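Skomia Notes
Home Posts Arms Reading About
Search this blog Type and press enter
13 November 2020, by Zacharopoulos

I've been itching to write this one up! Since August I've been training our two-armed policy on table tasks, and the thing that kept wrecking it was hesitation. An arm would get near a bowl, dither, and drift off again.

So I stopped asking it for one move at a time. It now predicts a short run of 15 moves, carries out the first five, then looks again and plans afresh. I trained it on 262 demonstrations (a few are a bit scruffy, my fault) and the dithering has nearly gone. Out of 19 test runs with cups and bowls it finished 15, and I may have cheered.

The failures are interesting too. Most came when both arms wanted the middle of the table at once, and each waited for the other like two people in a doorway. Next I want to try letting each arm see the other's plan before it commits. The code is a mess but I'll tidy it up and post it under Tasulard soon.

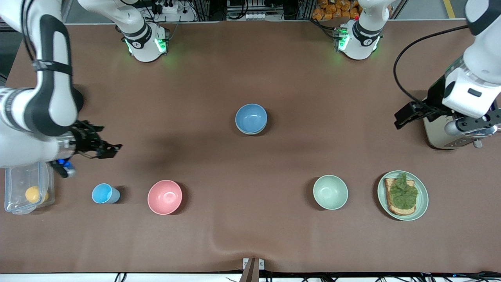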